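**Laltura zip pouch, dotted lining**
Made by Plikico. Page last revised 17 May 2019.

The Laltura is a soft fabric pouch for the small things that get lost at the bottom of a bag: pens, chargers, plasters, hair clips, loose change. It stands up on its own when it's half full and lies flat when it's empty. We have made it since the workshop opened and the pattern has changed very little.

## Size and weight

Two sizes are kept in stock. The small one holds a phone and a set of keys. The large one takes a paperback or a wash kit, and it will hold up to 400 g before the seams start to pull. You can put more in it than that, but the shape suffers and the zip becomes harder to close.

## Lining

The lining is cream with small dark brown dots. We chose a pale cloth so that things show up against it — a black hair grip or a memory card is hard to find in a dark pouch. The dots are printed before the cloth is cut, so no two linings line up in quite the same way at the seam.

Pale cloth does show marks. Lipstick, biro and tomato sauce are the usual ones.
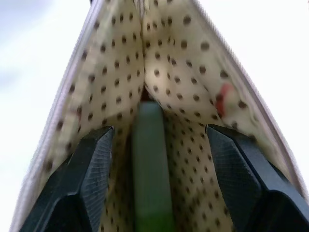 Refilwe Xaba wrote to us that she had used hers for make-up every day for 13 months, and that the marks came out of the lining if she got to them the same evening with washing-up liquid and an old toothbrush. The ones she left over a weekend stayed. She also asked whether we could do the lining in a darker colour. We tried a navy one in February and sold very few, so for now it's cream only.

## Cleaning

1. Empty the pouch and shake out the corners.
2. Pull the lining up and out through the opening as far as it will go.
3. Dab any marks with a little washing-up liquid on a damp cloth. Work from the outside of the mark inwards.
4. Rinse with cold water. Don't soak the zip.
5. Leave it open to dry, away from the radiator.

Machine washing is fine at 30 degrees, inside a pillowcase. Don't tumble dry. The outer cloth can take it but the lining shrinks a little and then puckers along the top.

## Zip

The zip is sewn in with a double row of stitching. If it gets stiff, run a plain candle along the teeth and work the slider up and down a few times. Keep the lining clear of the slider when you close it, especially if the pouch is very full.

## Repairs

Send it back to us and we will replace a broken zip or a torn lining at cost. Nhàn Lại does all the repairs and works through them in the order they arrive. Please wash the pouch first and take everything out of it — we can't be responsible for what's left inside.

## Stock

We sew 4,000 a year across both sizes. Pathak and Urkard both carry the small one. The large one is sold only from our own shop.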